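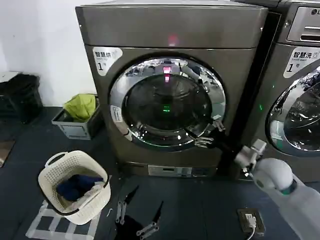 The dryer should be the boss of laundry day, and in most homes and shared laundry rooms it gets treated like the assistant. People plan around the washer. They sort for the washer, buy soap for the washer and set a phone alarm for the washer. Then they pull out whatever is wet, push it all into the next drum and hope.

I did it that way for most of my adult life. I changed when I moved to Istmont, to an apartment with no hookups, and started carrying my clothes down the street every Monday evening. When you pay by the load you begin to notice where the money goes. My washing came out fine almost every time. My drying came out fine maybe half the time. Jeans were damp at the waistband while the T-shirts next to them were stiff and too hot to fold. I would put in more money and run the whole lot again, T-shirts included.

So my first argument is that we should sort for drying. Color still matters in the wash, I'm not disputing that. But a dark towel and a dark dress shirt have no business in the same dryer. They take different amounts of time and one of them is going to lose. If you have two loads, split them by weight once they come out of the washer, heavy things in one and thin things in the other. It costs no more than before.

My second argument is about numbers on machines. I like them. A laundry where each washer and each dryer has its own number on a sticker is a laundry where you can tell the person at the desk which one ate your money. I also think washers and dryers should be labeled separately and in large type, one set for each job. With front loaders this matters more than it used to. Same finish, same round door, same chrome ring. I have put dirty clothes in a dryer, and I have watched other people do it. 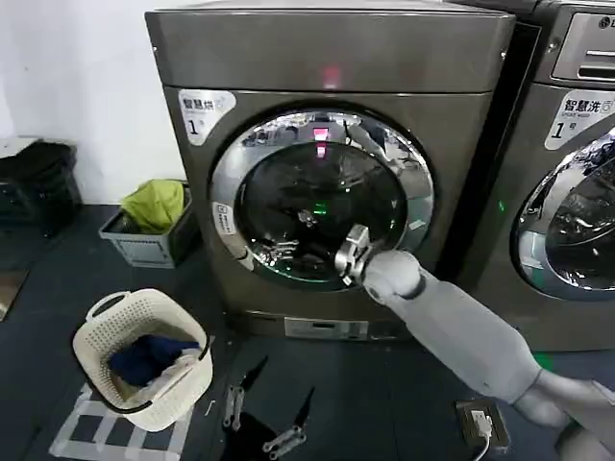
Hanyu Lei wrote to me after I made this point in an earlier column and disagreed with most of it. Labels are fine, the letter said, but regulars don't read them. They go to the machine they always go to, and what would help them more is a clean lint screen and a door that shuts the first time. I can't argue with the lint screen. I check it before I load and again after, and more often than I'd like there is a gray pad of somebody else's socks in it.

The door is worth a paragraph too. A good many dryers that "don't work" are dryers that aren't closed. Push the ring firmly on the side where the latch is and check that no sleeve is caught in the seal. I spent 2 winters at a place in Avimton thinking one particular dryer was broken, and it only needed a harder shove than the others.

Then there is the matter of how full to fill it. The drum needs air in it. If you look through the glass and the clothes are moving as one lump, you have too much in there. Half full looks wasteful and it dries faster.
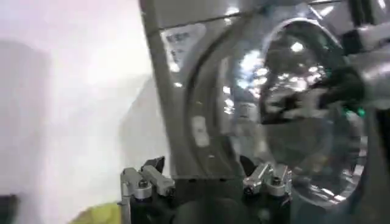
Taking things out early is the other habit I'd push. Shirts should come out while they are still slightly damp at the collar, and go straight on a hanger. Sweaters shouldn't go in at all. Sheets need to be stopped halfway and untangled, or you get one dry sheet wrapped around a wet pillowcase. None of this is hard, but it means staying in the building, and people hate that.

I'd also spend less time on the soap aisle. There is a whole wall of color to choose from now and every bottle promises something. I buy one plain detergent and use less than the cap tells me to. Too much soap stays in the cloth, and cloth with soap left in it feels stiff after drying. People then blame the dryer and buy softener.
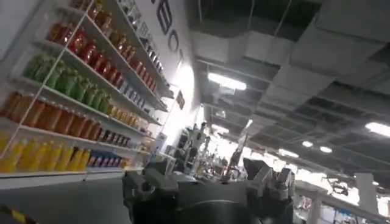
Bottles shelved by color, with red, green and orange each in a row.

I still go on Mondays. I have moved twice and could have had a washer and dryer at home the second time, but I kept the habit. Two dryers side by side, heavy things in one and light things in the other, get me home before eight, and the jeans are dry at the waistband.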